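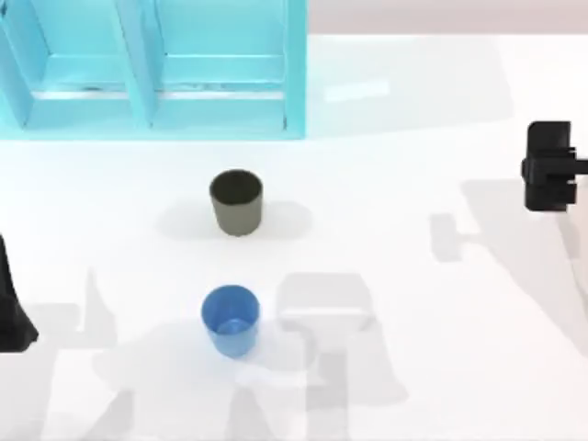
Two cups out on a white tabletop, turquoise cabinet behind.

How I Clean Out My Kitchen Cabinets Without Losing a Weekend

I used to save this job up for spring and then hate every minute of it. These days I do one cabinet at a time, usually while something is in the oven, and the whole kitchen gets done over a couple of weeks. My kitchen on Cilley Street is tiny (it has 7 cabinets if you count the one over the fridge, which I can't reach without a chair), so if yours is bigger you may want to stretch it out a little more.

What you'll need

A bowl of warm water with a squirt of dish soap, two soft cloths, an old toothbrush, a towel to stand things on, and one cardboard box. That's it! I've bought the fancy sprays and I always go back to dish soap.

Step 1. Empty the whole cabinet

Yes, all of it. I know it's tempting to slide everything to one side and wipe around it, and I did that for years, and there was a ring of old honey in the back corner the entire time. Spread the towel on the counter or table and put everything on it. Set a timer for 30 minutes if you're the type who wanders off (I am).

Step 2. Fill the box

Go through what you took out and put anything you haven't used since last October in the box. Chipped mugs, the lid that fits nothing, the gravy boat. Don't decide yet if it's leaving the house! Just box it, tape it, write the date on top and stick it in a closet. Mine says 3/6/22 and I've opened it once, for a funnel.

Step 3. Wipe from the top down

Start with the ceiling of the cabinet, then the sides, then the shelves, then the floor. Wring the cloth out well, especially if your cabinets are painted or have that pressed board inside that swells up when it gets wet. The toothbrush is for the shelf edges and the hinge side, where crumbs pack in like you wouldn't believe. Go over everything again with plain water and then dry it with the second cloth.

If you hit something sticky, lay the damp cloth on it, go do something else for a few minutes, and come back. Please don't scrape at it with a knife. I have the scratches to prove it.

Step 4. Leave the doors open

I give it an hour. Longer if it's humid out. Putting plates back on a damp shelf gets you a musty smell that hangs around for ages.

Step 5. Put it back in the order you reach for it

Everyday cups and bowls go at the front of the lowest shelf. Baking stuff goes up high, and heavy pots go down low. I keep my two Pundis mixing bowls nested with a paper towel between them, and my Halász teapot gets a spot all to itself at the back, mostly so I stop knocking the spout.

About shelf liner

I like it under glasses and skip it everywhere else. Measure twice, cut it a hair short, and don't buy the sticky kind. I once spent an entire evening peeling it out of a rental with a hair dryer, and there were still little gummy bits left when I moved out.

Next time I'll do the drawer under the stove, assuming I can get it open.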